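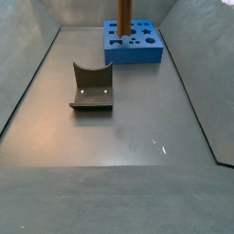
Blue foam with a star, an oval and plenty of round holes cut into it. The dark grey bracket stands in front.

I have a drawer in my kitchen that I'm not allowed to talk about at dinner parties anymore, so I'm going to talk about it with you instead. It's the drawer where the foam started.

Back in February I cut my thumb fishing around for a drill bit (yes, in the kitchen, the shed in Orville leaks) and decided that was it, everything I own was getting its own hole. You've seen the sort of thing. A slab of foam, a shape cut out of it, and the thing that fits the shape goes home at night. Mechanics have done it for ages. Camera people do it. I'd just never thought it applied to me and my mess.

My first go was terrible! I bought a cheap grey sheet, traced around my pliers with a texta and hacked at it with a bread knife. The pliers fell in sideways and the crumbs got into the toast. So I did what I should have done to begin with and asked around, and ended up spending a whole afternoon at Prarkis, the little foam and rubber place behind the tile shop, where they'll sell you an offcut for less than a sandwich and let you stand there feeling the different densities for as long as you like.

What I learned is that you want the firm stuff, and you want it thick. Thin foam lets everything wobble. A good fat slab holds its edges, and the cutouts stay crisp. I went for blue, partly as it was on special and mostly because I'm a sucker for a bright colour under a dark hole. You can see at a glance what's missing, even first thing in the morning with one eye open.

Then there are the shapes. Round ones are easy, you can do those with a bit of sharpened pipe and a twist of the wrist. Slots are fine with a steel ruler and a fresh blade. An arch takes patience. A star, well, a star is showing off, and I love it. I tried one for a biscuit cutter and ruined 4 pieces before I got five points that matched. I've since been told the trick is to cut from each point inwards and never try to turn the corner. Wish I'd known that before I went through the good offcuts.

My other tip is to leave more room between the holes than you think you need. I crammed mine in and the walls between them tore within weeks. The Zustia kit I bought later (almost 700 pieces of hardware, don't ask) came with its own tray, and the gaps in it are generous enough to get a fingertip in beside each piece. Much nicer to use, and my poor thumb agrees.

The drawer's done now. I've started eyeing off the cutlery.

COMMENTS

huaranga_shed: Electric carving knife! Cuts firm foam like butter, and the op shop always has one.

Tilly2944: Did my sewing box like this after Christmas. The bobbin holes are my favourite part. Never managed a star though, mine looks like a squashed crab.

gumboots1103: How do you clean it? Mine's full of sawdust and I'm scared to put it under the tap.

huaranga_shed: @gumboots1103 vacuum with the brush bit on, works a treat.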